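April, up before six again

Slept badly, so I gave up and came down to the kitchen to write. I've decided this is the year I finish Grandma's family tree, and I'm putting it here so I can't wriggle out of it. The shoebox has been on top of the wardrobe since we moved from Pitden, and I finally got the lid off last night (it was taped shut with something that has basically turned to glue).

Mostly letters. Lots of them to a Trefor Craddock, who I'd never heard of, and who seems to have lodged with my great-grandparents and then married one of the sisters. Which sister? No idea! He signs off "yours from Wragg" every time and complains about his knees.

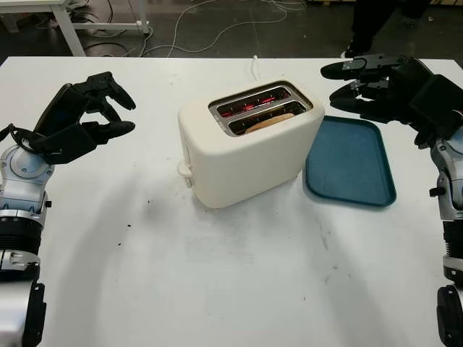
I emailed Prasetyo Ngui from the history group and he wrote back at midnight, bless him, to say the parish index for Wragg is online now, all 3753 entries of it. He's gone through the first 1000 for his own lot and found two Craddocks, both spelled wrong. He thinks I should try Cradock, Craddick and even Cradduck. I've got a pad of paper and a pencil and I'm going to be methodical for once — a page for each spelling, no skipping ahead.

Got to entry 300 before I was starving.

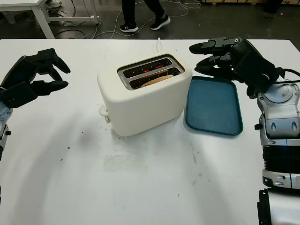

Breakfast, one slice in and glowing away.

Anyway, I found a Mary A. Craddick in there, which might be Aunt Polly, because Mom always said Polly was really a Mary. The letters mention her "going over to Esex," with one S, and I can't tell if that's Trefor's spelling or a real place. Must ask Mom, but not before nine, she'll bite my head off.

Need to buy acid-free folders. Also stamps. And ring the library about the microfilm, they close early this week.

12 comments
5 shares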